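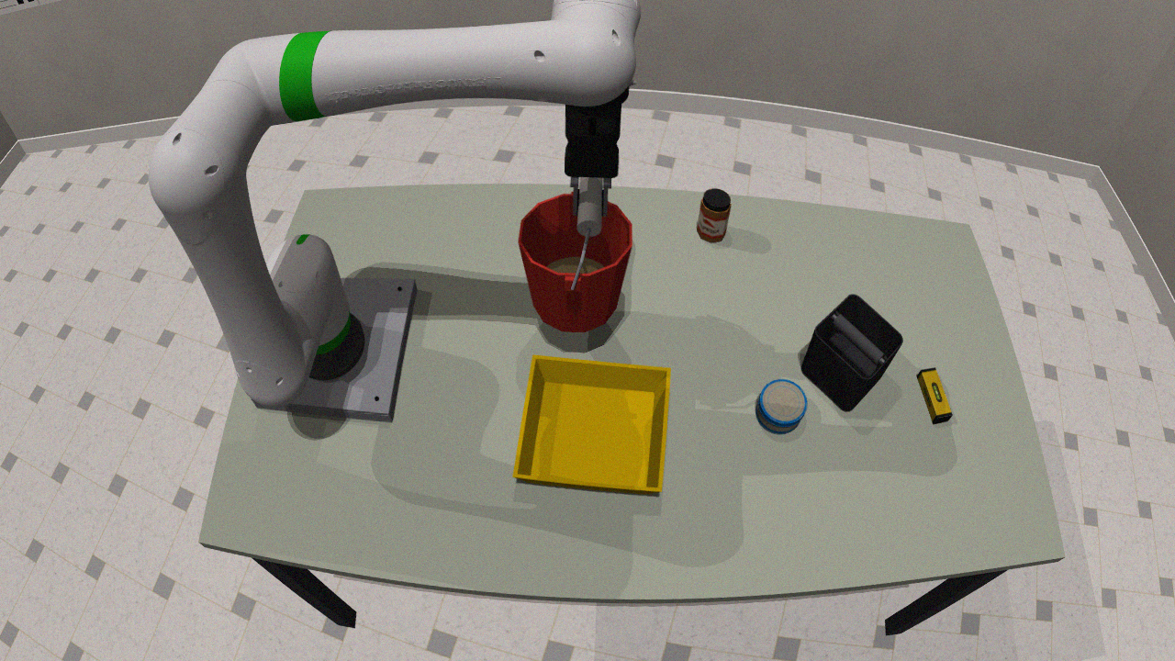
Build the scene in the simulator before you cut any wood for the real bench. I set up my arm in a corner of the Brusivham shared workshop in August, and the simulated version saved me from drilling the base plate in the wrong place. These steps cover the layout, the first grasp and the move over the bucket. They assume you already have the arm model loading and its joints responding.

## 1. Place the table and base

Put the table in first and leave it fixed. Mine has a curved near edge, so I measured everything from the center of the far side.

Mount the arm at the left side of the table. The collar sits on its own plate, and the plate should be a separate fixed body. If you merge it with the tabletop, you can't shift the base later without redoing the mesh.

Set the table height in one place only. I had it in two files and spent an evening chasing a gap under the plate.

## 2. Add the objects

Start with these:

- the red bucket, toward the far side
- the yellow tray, in front of the bucket
- the black container, on the right half
- a few small items, such as a jar and a can

Drop each object from just above the surface and let it settle, then save the settled pose. Objects placed exactly at table height tend to jitter.

The bucket needs a hollow collision shape. Many importers wrap a mesh in a single convex hull, which closes the opening, and anything you lower into it stops at the rim. Split the bucket into flat wall panels plus a floor. Rhea Calimlim wrote a small script for this called Grarklow, and it's on the workshop drive.

## 3. Set up the grasp

The tool has a gray cylindrical handle with a thin rod coming out of the bottom. Grip it by the handle with the fingers pointing straight down.

1. Open the fingers fully.
2. Move to 80 mm above the handle.
3. Lower slowly and close.
4. Wait for the contact force to level off.
5. Lift.

If the handle slips, raise the friction on the finger pads before you raise the grip force. Too much force makes the handle creep out sideways – I saw this on nearly every run until I changed the pads.

## 4. Move over the bucket

Plan to a point above the bucket first, then come down in a straight line. Check the rod tip as well as the gripper. The rod can hang at a slant, so its tip may reach past the near rim while the handle looks well placed.

Add the rod to the planner as an attached body. Without that, the planner only knows about the fingers.

I run physics at 1000 steps per second and cap the wrist joint at 90 degrees per second. Slower is fine.

## 5. Before moving to the real arm

Run the whole sequence with the objects shifted a little each time. Bujar Golob keeps the sign-up sheet for the real bench and will want to see a log from these runs. Save it under your own name in the Rodovari folder, along with the scene file and the table height you used.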